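Bring Back the Bad Table Bread

I had dinner at a place called Rowlands with my friend Tamara in January, and I am still thinking about the bread. Mostly I'm thinking about the fact that it cost seven dollars. It came on a little slate, two slices, with butter that had been whipped into a shape and sprinkled with something gray. It was very good bread! I want to be fair about that. The crust shattered all over my sweater and the inside was sour and chewy and I would eat it again tomorrow. But I had to decide to have it. I had to read about it, weigh it up against the olives, look across at Tamara and say "should we do the bread?" like we were talking about buying a boat.

When I was a kid, you didn't do the bread. The bread was done to you. You sat down, somebody dropped a basket in the middle of the table on their way past to somewhere else, and in it was whatever they had. Rolls, usually. Sometimes a couple of those sesame sticks in the crinkly plastic. The butter came in foil and was hard as a brick, so you tore the roll to pieces trying to spread it, and my mother told us not to fill up, and we filled up. My brother once ate four rolls and then cried when his spaghetti arrived. We still bring it up at Thanksgiving.

I know the arguments against. I've heard them all from Eoin Lenihan, who cooked for years and gets a vein in his forehead when I start on this. Free bread isn't free, he says, it's in the price of your chicken. Half of it goes in the trash. People with no interest in gluten get a basket of it shoved under their noses. And the stuff was terrible anyway, so why am I defending it? If a baker gets up in the middle of the night to make something decent, then it ought to have a price next to it like everything else on the menu.

Fine. I can't beat him on the waste. I do wonder why every place can't just ask "would you like bread?" when they bring the water, and bring it if you say yes. That seems to me like it would take care of most of the trash problem and it's a nice thing to be asked. As for it being in the price of the chicken, well, good, leave it there! So are the napkins. So is the candle, and the guy who plays guitar. I don't want an itemized evening.

What I miss is the ten minutes. You come in hungry and a bit cranky from parking, you're with people you may not have seen for a while, and before anybody has had to make one decision there's food. Your hands have something to do. Somebody passes it and somebody else says no thanks and then takes one. On a bad date it gave you something to look at. My husband's parents met mine over a basket of rolls at an Italian place by the highway, and there was a silence in that meal I thought would kill us all, and my dad broke it by asking if anyone wanted the last one. They have been arguing politely about who should have the last one ever since.

Paid bread doesn't work like that, and I think it's the sharing that goes first. Once it's on the check, people start doing math. Two slices for three people, so who's not having any? If I order it, am I the bread person? Do I have to offer? At Rowlands we each ate exactly one slice, very carefully, and I left some butter because it seemed greedy to run a finger through it. I have never in my life been careful with a roll.

And you know, I don't even need it to be good. I'd go further, I think it's slightly better if it's not. A plain soft roll knows it's there to keep you company until dinner comes. The seven dollar slice wants to be talked about. The server told us the name of the wheat. I felt like I'd been introduced to somebody at a party and would now have to remember them.

There's a diner near us that still does it the old way, and I've gone there more this year than the food deserves. The meatloaf is only okay. The coffee is worse. But the basket lands before I've got my jacket off, and the waitress (who has never once asked how my first few bites are tasting) will bring another if you hold it up and look sad. I tip like a lunatic in there. I'm sure they come out ahead on me, bread and all, and if some owner reading this wants to run the numbers, please include the people like me who would follow a free roll into a building on fire.

So that's my pitch. Keep the fancy loaf on the menu for people who want it, and I'll probably be one of them now and then. Just put a basket down first. Ask me or don't ask me, warm it up or don't bother.
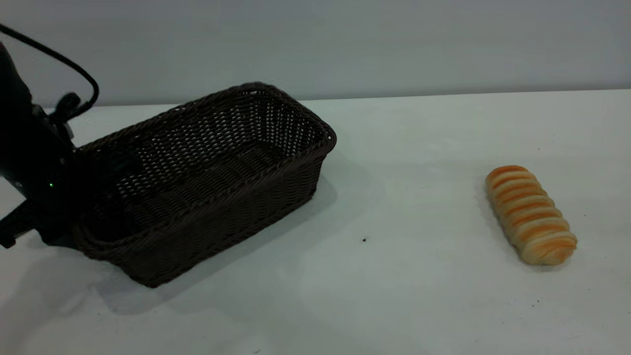 Sólveig Mogensen: I was with you right up to the butter. Hard butter in foil is the one part of this I'd happily pay to be rid of. My aunt used to sit on hers until it softened, in a nice restaurant, in a good skirt. But yes to the rolls, and yes to being asked. Where I live they charge for bread and then bring you a second plate of it for nothing if you finish the first, so I suppose they feel guilty too.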